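Bathroom of the month: Kinyua guest house reopens its washroom

I popped into the Kinyua guest house on Sunday, and the shared bathroom on the first floor is back in use (hooray!). Kaede Furukawa, who runs the place, tells me it was shut for 30 days while the pipes behind the sink were replaced.
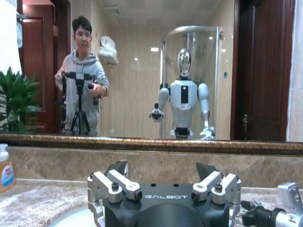

Kaede kept the old marble, which I'm very glad about. She was quoted 472 pounds to swap the ledge under the mirror and said no thanks, so the brown stone with its gold flecks stays put, and I think it looks lovely against the paler backsplash. The mirror is a big one too, so two people can do their teeth at once without elbowing each other.

Guests are asked to keep their bits to the right of the basin, and to take them away at checkout. Kiprono Lema, on the desk, has a box with up to 60 forgotten toothbrushes in it!

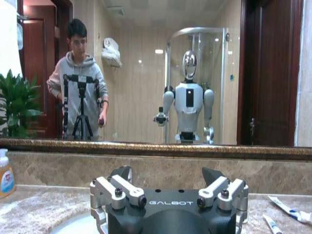

Soap on the left, toothpaste on the right, at the Kinyua washroom.

The bathroom is open to day visitors as well, just ask Kiprono for the key.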